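Skultomley robot team traces surprise stops to one tired cable

Oct 18, 2019

The two-armed tabletop robot at the Skultomley workshop is running again after a fault that had it freezing in the middle of jobs, and the team could not be happier to have found the cause!

The trouble began during a long set of practice runs. The left arm would be on its way to the middle of the table and simply stop, holding its position until someone cut the power. The right arm kept going, and that was the real worry, since both arms share the same patch of table and their grippers pass very close together. On one run they bumped. Nothing broke, but Wendy Crabtree, who leads the project, shut everything down that afternoon.

"I'd much rather lose a week than a gripper," she said. "Or a finger, for that matter."

Gaurav Sisodia went through the logs from 400 runs and found 33 stops. Of those, 26 came when the left arm was stretched out farthest. That sent him straight to the wiring (good instinct!), where he found a signal cable that had been bent too tightly near the shoulder and was losing contact whenever it was pulled.

He swapped the cable, left more slack in the new one and then added a rule to the Tromstead control software: if either arm goes silent, both arms stop. It's a small change, and it should have been there from day one, Crabtree said.

The team is back to its table-setting jobs, with a potted plant, a white bowl and a few donuts to work around.
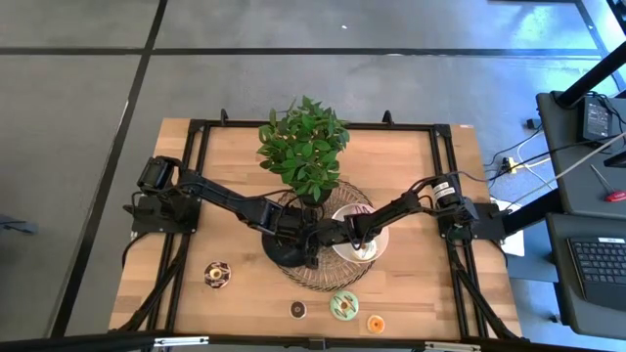 What happens next

Sisodia wants 30 clean runs in a row before anyone speeds the arms back up. Until then they move at half pace, and people stay clear of the table while the power is on. A write-up of the fault, with the new stop rule, will go out to other Tromstead users, and the team would love to hear from anyone who has seen the same thing.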